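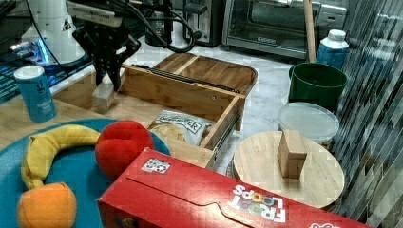

Blue canister with a white lid and a small pale block on the tabletop.

June. By the Film Room Desk

Charting a defensive end from game film takes one pass through the snaps to log them and a second to grade them. The method below works for college or high school film and needs only a spreadsheet and video that can be stepped back.

1. Set up the sheet. Make one row per defensive snap. Columns: quarter, down, distance, alignment, run or pass, blocker, result, grade.

2. Log alignment before the ball moves. Use one code for each technique and keep to it. If the end shifts late, enter the final spot only.

3. Log the blocker. Write tackle, tight end, back, double or unblocked. A chip by the back followed by a tackle block counts as double.
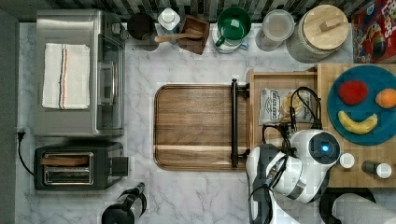
Cleststead Football Club, Scouting Department

4. Grade the snap. Use a scale of 0 to 4. A 2 means the assignment was done and nothing more. Grade the assignment first and the result second. A sack on a broken play is often a 2.

5. Mark effort separately. Put an X in the last column when the player stops before the whistle. Do not lower the grade for it.

6. Split the totals. Run and pass snaps are averaged apart. In our Ruketdale chart the end played 53 snaps, and the combined average hid a weak run grade.

7. Note fatigue. Compare the first and fourth quarters. Long drives should be flagged by snap number.

Do not write a report from one game. We hold ours until a player has 200 graded snaps, preferably against several different tackles. Screens and kneel-downs are logged but left ungraded.

Save each sheet under the opponent's name and the week. Sheets that use the older five-column layout must be converted before they are merged with the season file.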